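What Is Marble?

Marble is a kind of stone. People have used it for a very long time to make floors, steps, statues and tabletops. You may have walked on a marble floor in a museum, a bank or an old railway station without thinking much about it. This page explains where marble comes from, why it has patterns and how people look after it.

How marble is made

Marble starts out as another rock, called limestone. Limestone often forms at the bottom of the sea. Tiny shells and bits of coral pile up there, layer on layer, and are pressed together until they turn into rock.

Sometimes limestone gets buried deep under the ground. It is very hot down there, and the weight of all the rock above squashes it hard. The limestone does not melt. Instead, the tiny crystals inside it grow and lock together, a bit like the pieces of a jigsaw. When this has happened, the rock is marble.

Scientists call this kind of rock metamorphic. The word means "changed in shape".

Why marble comes in different colours

Very pure marble is white. Most marble has other things mixed in, such as clay, sand or iron. These give it colour. Iron can make it pink, red or yellow. Grey marble often has tiny bits of carbon in it, left behind by living things from long ago.

The wavy lines you sometimes see in marble are called veins.
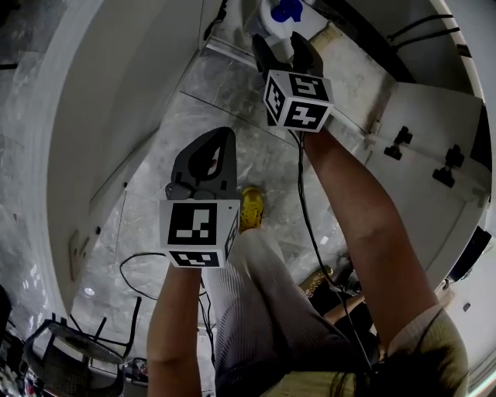 A grey marble floor, with a chair at one side. The round patch near the wall is a reflection of light.

Why does a marble floor shine?

Marble is dull and rough when it is first cut. To make it shiny, workers rub it with gritty pads. They begin with coarse grit and change to finer and finer grit. At the Costello stone yard, a floor slab is rubbed with 11 different pads before it is finished.

When a surface is very smooth, light bounces off it neatly, and you can see reflections. On a rough surface the light scatters in all directions, so the stone looks dull.

From the ground to the floor

Marble is dug out of a big open pit called a quarry. The blocks are cut with long wires that have small diamonds on them. One block at the Pusness quarry needed 285 cuts to turn it into thin slabs and tiles. The tiles from it covered the floor of a hall, 600 in all.

Looking after marble

Marble is strong, but it is softer than some other stones, and it can be scratched by grit or by dragging heavy furniture. Felt pads under chair legs help.

Acid is a bigger problem. Lemon juice, vinegar and fizzy drinks can leave dull marks on marble. If you spill something, tell a grown-up and wipe it up straight away with a soft, damp cloth.

Words to know

Crystal: a solid with its tiny parts arranged in a regular pattern.
Quarry: a place where stone is dug out of the ground.
Slab: a large, flat piece of stone.
Vein: a line of a different colour running through a rock.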